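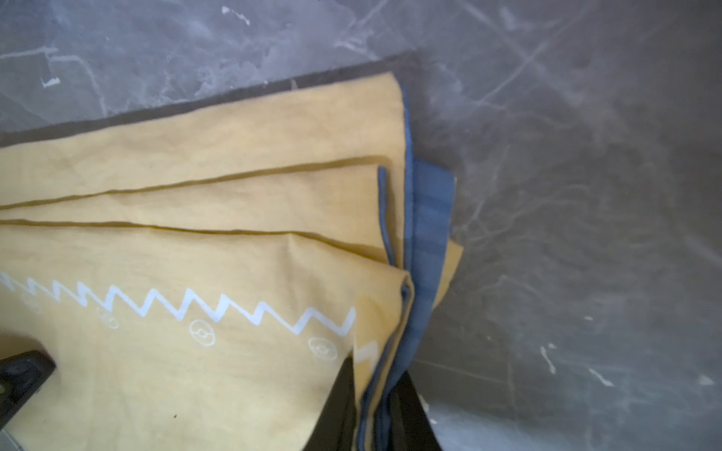 Why do we fold things, anyway?

Hi, it's Sofia again! Last time I wrote about why socks go missing (so many of you wrote in, thank you, and yes, I did check inside the doona cover). This time I want to talk about folding, which sounds like the most boring job in the whole house. I used to think so too. I was a champion scruncher when I was a kid. I could fit everything I owned into one drawer if I leaned on it hard enough.

Then I'd pull out my favourite T-shirt and it would look like a paper bag somebody had sat on.

My yellow cloth with the white zigzag was on the pile today, so I've had it on my mind. It's a soft mustardy colour and some of the pattern has gone faint, but I'm very fond of it. It has a row of little white circles under the zigzag, each with a line through the middle and a dot. My neighbour Kiros reckons they look like tiny balls. I think they look like buttons. What do you think?

What is a crease?

Cloth is made from threads, and threads are made from fibres, which are very thin hairy bits all twisted together. Cotton fibres come from a plant. Linen comes from a plant too, a different one called flax. Wool comes from sheep, but you knew that.

When you bend cloth, the fibres bend as well. If you only bend them for a second they mostly spring back. But squash them for days at the bottom of a drawer and they start to settle into their new shape. That's a crease! Inside a plant fibre there are teeny tiny links holding it in place, much too small to see, and those links can let go and join up again somewhere new. Water helps them let go. So does heat. This is how an iron works: the heat and steam loosen everything up, the weight presses it flat, and when it cools down it stays that way.

It's also the reason a shirt left in a damp ball in the washing basket gets wrinkles that won't budge. (Guilty.)

So doesn't folding make creases?

Good question, and yes, it does. If you look at anything that's been folded you'll see a line along the bend. The difference is that a fold makes a few neat creases in places you chose, and scrunching makes hundreds of little ones going every which way. Your eyes hardly notice a straight line down the middle of a tea towel. They notice a crumpled mess straight away.

Folding saves space too. A scrunched thing is full of air. Grab a tea towel, scrunch it into a ball and have a look at how big it is. Now fold it in half, and in half again, and again, and push down on it with your hand. Same towel, much less air.

Layers, layers, layers

Here's the bit I like best. Every time you fold something in half, you double the layers. One fold gives you two layers, then four, then eight. It gets fat very quickly! By the fourth or fifth fold you're wrestling with it. Try it with a hanky and then with a bath towel and see which one beats you first. My bath towel beat me at four folds and then slid off the bench.

You can find layers by looking at the side of a folded pile. It's a bit like the pages of a book, except the edges never quite line up. Mine fan out all over the place. Kiros can get his dead straight and I try not to be jealous.

Have a go yourself

You'll need one T-shirt and somewhere flat, like a table or a clean bit of floor.

Lay the shirt face down and smooth it out with your hands, starting in the middle and pushing towards the edges.

Fold one side in towards the middle, and flip the sleeve back so it doesn't stick out. Do the same on the other side. You should have a long skinny shape now.

Bring the bottom up to meet the collar, then fold it in half again.

Turn it over and give it a pat.

If it's wonky, shake it out and start again. My first few looked like pancakes that had been dropped. Thick jumpers are harder, so leave those until you've had some practice, and ask a grown-up before you go anywhere near the iron.

A folding experiment

Find two old T-shirts that are about the same. Fold one and scrunch the other, then put them both under a heavy pile of books overnight. In the morning, hold them up next to each other and draw what you see. Count the lines on each one if you're game.

Send me your drawings and I'll put my favourites up in July. And if anyone has worked out how to fold a fitted sheet, please, please write to me first.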